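Qui sommes-nous

Stastia est une société de services techniques pour la production et la diffusion audiovisuelles. Elle intervient auprès de chaînes régionales, de producteurs de fiction et de festivals, de la réception des rushes à la livraison du fichier antenne. Le siège et les salles de montage se trouvent à Zolville.

Activités

Le laboratoire assure la conformation, l'étalonnage, le mixage et le sous-titrage. Chaque programme passe par un contrôle qualité en deux étapes : analyse automatique du signal, puis visionnage intégral par un opérateur. 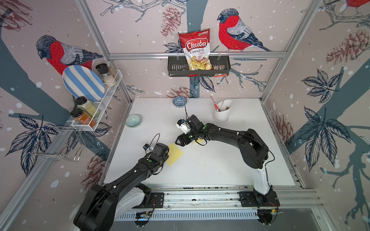 Les anomalies relevées sont consignées dans un rapport horodaté, transmis au client avec le fichier. Un programme refusé par le diffuseur est repris sans supplément.

Le catalogue traité à ce jour comprend 900 heures de programmes, dont 155 épisodes de la série quotidienne Minami.

Organisation

La direction technique est confiée à Akihiko Sugawara, ingénieur du son de formation. L'équipe compte 92 salariés – monteurs, étalonneurs, mixeurs, traducteurs et personnel d'exploitation. 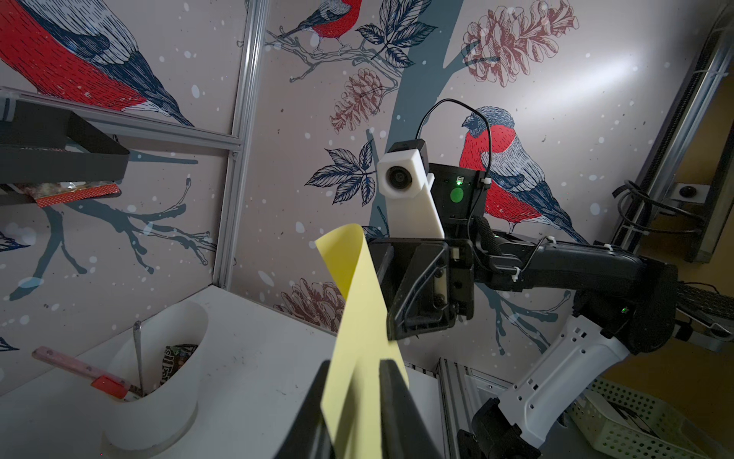

La planification des salles et le suivi des livraisons s'effectuent dans Povura, outil développé en interne. Les clients y consultent l'état de leurs commandes et y déposent leurs éléments.

Stages

Les candidatures pour la post-production et le sous-titrage sont examinées en juin. Une convention d'établissement est exigée.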